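날타우 옷 정리 갤러리: 쿼터집 맨투맨 편

옷 개는 이야기로 한 페이지를 채운다고 하면 다들 웃는데, 저는 정말 신나서 씁니다! 날타우 갤러리는 집에 있는 옷을 하나씩 꺼내 펼쳐 보고, 만져 보고, 제일 마음에 드는 모양으로 접어 보는 곳이에요. 양말 편과 린넨 셔츠 편을 지나 드디어 쿼터집 차례가 왔습니다. 목에 짧은 지퍼가 달리고 깃이 서는 그 맨투맨 말이에요. 제가 옷장에서 제일 좋아하는 옷이고, 또 제일 많이 구겨 놓는 옷이기도 합니다.

사진은 아래쪽에 모아 두었어요. 그 전에 쿼터집이라는 옷에 대해 하고 싶은 말이 좀 많습니다. 급하신 분은 쭉 내려가셔도 괜찮아요.

쿼터집이 왜 이렇게 좋은가

후드티는 모자 때문에 접으면 한쪽이 불룩해지고, 라운드 맨투맨은 개기는 쉬운데 목이 허전하죠. 쿼터집은 딱 그 사이에 있어요. 깃을 세우면 바람 부는 날 목도리 없이도 나갈 만하고, 지퍼를 내리면 안에 입은 티셔츠 목선이 살짝 보여서 꽤 갖춰 입은 느낌이 납니다. 회색 계열이면 청바지든 면바지든 가리지 않고요. 저는 특히 실이 섞여 얼룩덜룩하게 보이는 멜란지 회색을 좋아해요. 먼지가 조금 붙어도 티가 덜 나고, 주름이 져도 어쩐지 포근해 보이거든요(이건 제 편애일 수 있습니다).

그런데 이 옷을 평평하게 펼치는 일은 생각보다 까다롭습니다. 몸판은 부드럽게 누우려고 하는데 깃은 자꾸 일어서려고 하고, 지퍼는 지퍼대로 빳빳해서 그 주변만 천이 울어요. 손바닥으로 눌러 놓으면 잠깐 얌전하다가 손을 떼면 슬그머니 올라옵니다. 저는 이 고집스러운 깃이 참 귀여워요!

펼치기: 소매부터 챙기세요

지난번 플리붐 모임에서 제일 오래 떠든 주제가 바로 이거였어요. 플리붐은 옷 개는 걸 좋아하는 사람들이 오후에 모여서 각자 가져온 옷을 개고 차를 마시는 자리입니다. 그게 다예요. 그런데 갈 때마다 뭔가 하나씩 배워 옵니다. 이번에는 소매를 언제 빼느냐로 의견이 갈렸어요.

한쪽은 몸판을 먼저 반듯하게 쓸어 놓고 소매를 나중에 펴자는 쪽이고, 다른 한쪽은 소매부터 길게 뽑아 놓아야 어깨선이 산다는 쪽이었습니다. 저는 원래 몸판파였는데 그날 이후로 소매파가 됐어요. 맨투맨 소매는 겨드랑이 쪽에서 잘 뭉칩니다. 몸판을 아무리 예쁘게 펴 놔도 뭉친 소매를 잡아당기는 순간 다시 틀어지고, 그러면 처음부터 또 쓸어야 해요. 소매 끝 시보리를 잡고 옆으로 천천히 당기면 어깨까지 한 번에 길이 납니다. 이때의 쾌감이란!

다만 너무 세게 당기지는 마세요. 시보리가 늘어나면 손목이 헐렁해져서 속상합니다. 한 손은 소매 끝, 다른 손은 어깨 봉제선 근처에 두고 가볍게 팽팽해질 때까지만요. 소매가 다 펴지면 그제야 몸판으로 넘어갑니다. 깃 아래에서 시작해 밑단 쪽으로 손날을 눕혀 쓸어내리세요. 가운데를 먼저, 옆은 나중에. 밑단 시보리는 천을 오므리는 힘이 있어서 완전히 평평해지지 않는 게 보통이에요. 거기서 완벽을 찾다가 저처럼 차를 다 식히지 마시길 바랍니다.

지퍼는 어디까지 올릴까

끝까지 올려도 보고 반만 올려도 봤는데, 제 취향은 끝까지 올린 다음 손톱만큼 내리는 거예요. 깃이 동그랗게 서면서도 입구가 꽉 조이지 않아요. 지퍼를 활짝 열고 접으면 깃 양쪽이 제멋대로 벌어져서 서랍에서 꺼낼 때마다 귀가 접힌 토끼 같은 모양이 됩니다. 그것도 나름 귀엽긴 한데 다려야 하니까요.

깃은 눕힐 것인가 세울 것인가. 여기도 말이 많습니다. 저는 세워 두는 쪽입니다. 눕혀 접으면 깃에 가로줄이 생기는데, 그 줄이 하필 입었을 때 턱 바로 밑에 와서 하루 종일 눈에 밟혀요. 서랍 높이가 낮다면 깃을 뒤로 살짝 기울이는 정도로 타협해 보세요.

어디에 펼칠까

침대는 푹신해서 자꾸 천이 꺼지고, 바닥은 허리가 아픕니다. 단단하고 넓은 탁자가 최고예요. 나무 상판이면 더 좋고요. 유리는 천이 너무 미끄러져서 소매를 펴면 몸판이 따라오는데, 나무는 적당히 붙잡아 줍니다. 저는 한때 페이쇼투라는 작은 가구점에서 산 접이식 탁자를 썼는데 폭이 좁아서 소매가 양쪽으로 늘어졌어요. 티셔츠를 개기에는 더없이 좋은 탁자였지만 긴소매 옷에는 무리였습니다. 탁자를 고르신다면 제일 팔이 긴 옷을 한 벌 떠올려 보세요.

조명 이야기도 잠깐. 밝은 회색 옷은 빛이 옆에서 들어올 때 주름이 훨씬 잘 보입니다. 위에서 곧장 내리쬐면 다 펴진 것 같은데 창가로 가져가면 골이 그대로 있죠. 저는 오전 빛을 제일 좋아하고, 빛이 없을 때는 스탠드를 낮게 두고 개요. 이렇게까지 해야 하냐고 물으신다면, 네, 재미있으니까요!

접기: 제가 요즘 빠져 있는 순서

옷을 뒤집어 등판이 위로 오게 놓습니다. 깃 끝에서 손가락 두 마디쯤 바깥을 기준선으로 잡고 한쪽 몸판을 안으로 접어요. 소매는 기준선을 따라 아래로 꺾어 내립니다. 반대쪽도 똑같이. 이때 소매 2개가 가운데서 겹치면 거기만 두꺼워지니 조금씩 비껴 놓으세요. 그다음 밑단을 잡고 위로 한 번, 다시 한 번. 뒤집으면 지퍼와 깃이 정면으로 올라옵니다. 가게 진열대에서 보던 그 모양이에요. 처음 성공한 날 저는 그걸 서랍에 넣지도 못하고 책상에 한참 올려 두었답니다.

세워서 넣는 분이라면 마지막 접기를 세 번으로 나누면 됩니다. 두께가 있는 기모 안감이라면 두 번에서 멈추는 편이 모양이 나아요.

사진: 연회색 쿼터집을 탁자에 펼쳐 놓고

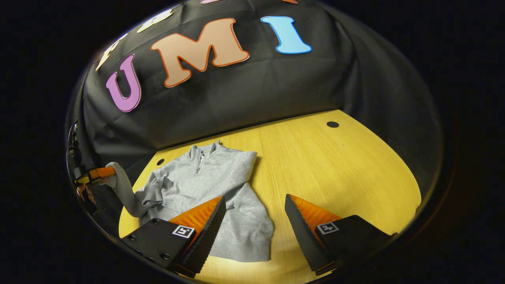 소매 하나를 왼쪽으로 길게 뺀 모습. 깃에서 내려오는 짧은 지퍼와 몸판의 잔주름까지, 쿼터집다운 매력이 가득해요!

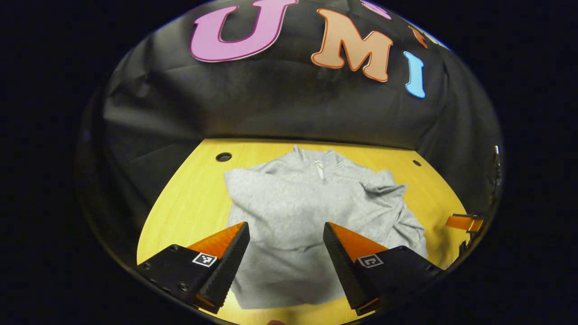
다 접은 옷을 어디에 두느냐도 은근히 중요합니다. 저는 7월이 되면 두꺼운 맨투맨을 전부 위 칸으로 올리는데, 이때 차곡차곡 쌓으면 맨 아래 옷이 가엾게 눌려요. 깃이 있는 옷은 더 그렇고요. 그래서 쿼터집만은 맨 위에 얹거나 따로 세워 둡니다. 요즘은 토케오 정리 상자를 쓰고 있어요. 동네에서 천을 떼어다 직접 박아 만드는 상자인데, 옆면이 말랑해서 깃이 눌리지 않고 손잡이가 넓어 꺼내기 편합니다. 제 것은 높이가 조금 애매해서 겨울 스웨터까지 같이 넣으려다 실패했어요. 다음에는 한 치수 큰 걸로 만들어 달라고 할 생각입니다.

세탁 이야기도 조금 덧붙일게요. 지퍼는 꼭 올리고, 옷은 뒤집어서, 망에 넣어 돌립니다. 말릴 때는 옷걸이보다 건조대에 걸쳐 눕히는 걸 추천해요. 옷걸이에 걸면 어깨에 뿔이 생기는데 이 뿔이 정말 안 없어집니다. 만약 생겼다면 분무기로 살짝 적신 다음 손으로 둥글게 문질러 보세요. 저는 이 방법으로 여러 벌을 구했습니다.

자주 받는 질문이 하나 있는데, 갤 때마다 꼭 이렇게 공을 들이느냐는 거예요. 그럴 리가요. 바쁜 날에는 의자 등받이가 제 옷장입니다. 그래도 주말 아침에 커피 한 잔 내려 놓고 좋아하는 옷 한 벌을 천천히 펴고 접다 보면 머릿속까지 가지런해지는 기분이 들어요. 손끝에 닿는 도톰한 면의 느낌, 지퍼가 탁자에 톡 닿는 소리, 그런 게 다 좋습니다.

다음 갤러리는 13번째로, 주름치마를 다룰 거예요. 주름을 살려서 접을지 말아서 보관할지 벌써부터 플리붐 단톡방이 시끌시끌합니다. 그다음 14번째는 아직 못 정했어요. 멜빵바지를 원하시는 분이 많은데, 버클을 어떻게 처리하면 좋을지 제가 아직 자신이 없네요. 좋은 방법을 아시는 분은 방명록에 꼭 남겨 주세요. 직접 따라 해 보고 후기 올리겠습니다!

날타우 갤러리 목록으로 돌아가기
이전 편: 린넨 셔츠
다음 편: 주름치마 (준비 중)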